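Margareta Husar has run the footwear care course at Pleden since November, and she prefers to begin with the laces. "People clean the canvas first and wonder why the shoe still looks tired," she said. Her students work through pale soles, insoles and cord of every thickness -- over 90 pieces a term.
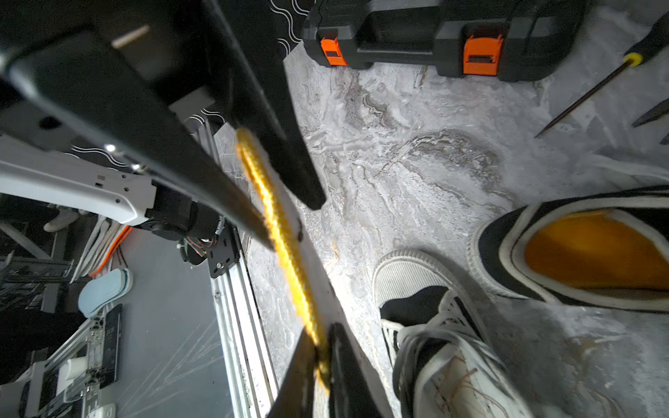
Costel Mocanu would put the insoles first, and he wrote to the school to say so: an insole left inside a shoe holds the damp, whatever is done to the laces.

Ms. Husar does not dispute the point. She asks that small items be kept in wire baskets, off the floor, where air can reach them. 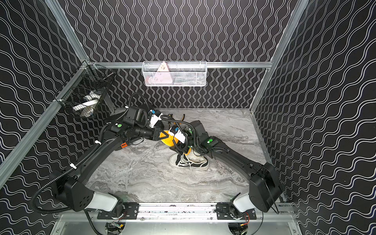

A high-top sneaker on the marble-patterned floor, with wire-mesh baskets on the walls.

Canvas, she said, calls for patience. "A soft brush and very little water. The rubber can take more, and the toe usually needs it."
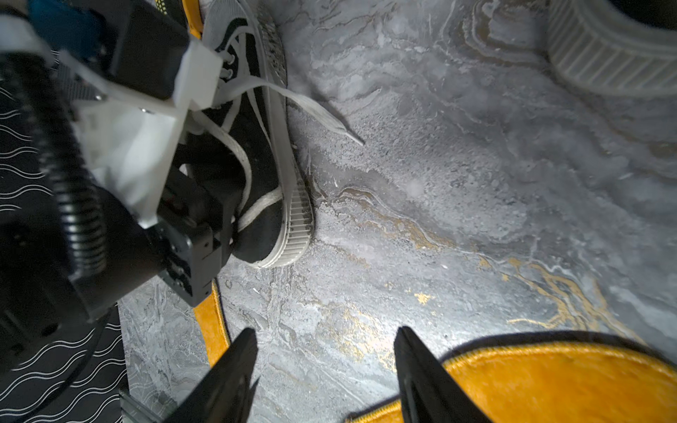 She also advises against tying the laces again before the tongue has been pulled straight. The course is open to residents of Berik, and the next group is limited to 14 places.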